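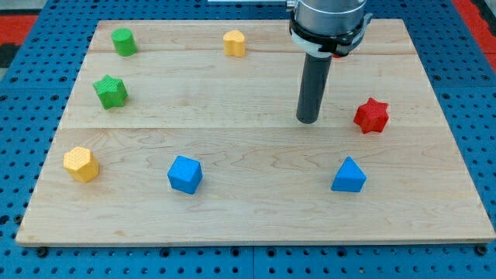 CORMIER, Sunday, December 13, 2020 — Robot arms are getting easier to try at home and in the classroom, and the newest starter kit from Mundasum is one of the most fun ways in we've come across this year!

The Akovby kit pairs a small arm with a single straight finger, a wooden work board and a set of colored blocks. There are stars, a heart, a cube, a cylinder and more, and the job is simple to explain: get the finger to the right block and push it where you want it to go. Doing it well is another matter (the star shapes love to spin when you touch a point), and that's where the fun starts.

The kit comes with 23 practice tasks, from nudging one block a short way to sorting the whole board by color. Our tester got through the first four in an evening and then stayed up far too late on the fifth. A full set of lessons runs to 96 pages, written in plain words with big diagrams, and no coding is needed until the second half.

Setup took us 49 minutes, most of it spent bolting the board down and lining up the arm. We'd have liked a longer power cord.

Orders open in January through Gristum, which is handling sales and repairs. Schools can also borrow a kit for four weeks before they decide. Spare blocks will be sold separately.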